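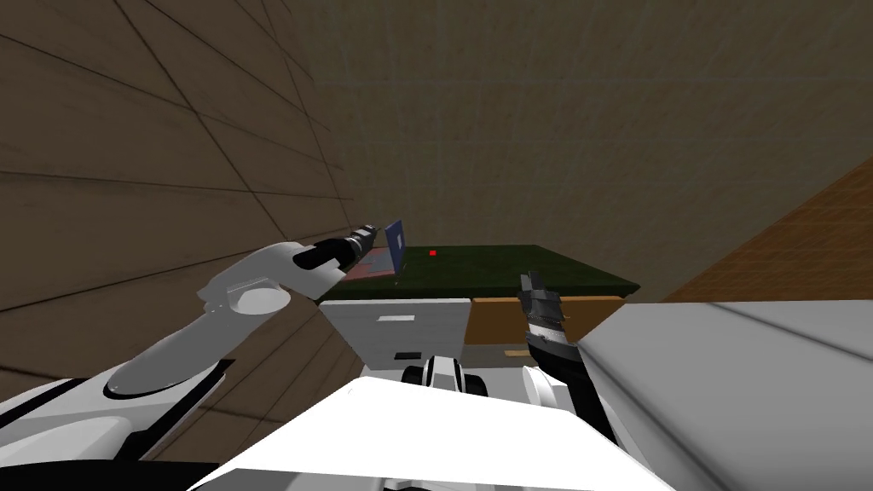 From the Print Room

The Drasham Library bought a box of 184 loose plates in June, and we have spent the time since then finding out what we own. The dealer's slip read "album, incomplete, plates good." Two of those claims have held up.

The plates come from a portfolio issued by the Estoner press, a firm that reproduced photographs by collotype for subscribers with deep pockets and large tables. Each sheet carries a printed number in the lower right corner. The numbers run past 200, skip, double back and in one case appear upside down, so the binder either had a system or had company that afternoon.

What we had hoped for was the text volume. It lists the sitters and the negatives, and without it the portraits are a crowd of whiskers. The only copy we know of in private hands belonged to the Didenko collection, which was split up years ago and sold in lots with names like "Various." We have written to the buyers we could trace. Replies so far have been courteous and brief.

The good news is on the backs. There are 17 plates with pencil notes in a small, cross hand, correcting the printed captions. "Not the brother," says one. "Not Brotel," says another, on a view clearly captioned Brotel, and having compared the church tower with a later postcard we are inclined to side with the pencil. A third note says only "No."

Condition is fair. There is foxing to the margins throughout, and 7 plates have been trimmed to fit a frame that was evidently too small. One has a ring from a cup - tea, we think, though opinion in the office is divided and has become a little heated.

The plates are being put into new folders now and will get their own shelf mark in place of the box's old label, which said "Misc. heads." A short handlist will follow, with the pencil corrections given in full beside the printed captions. Readers who want to see the originals should write to the print room and ask for the Estoner portraits. Please allow a week, and bring a pencil. Ink is still not allowed upstairs.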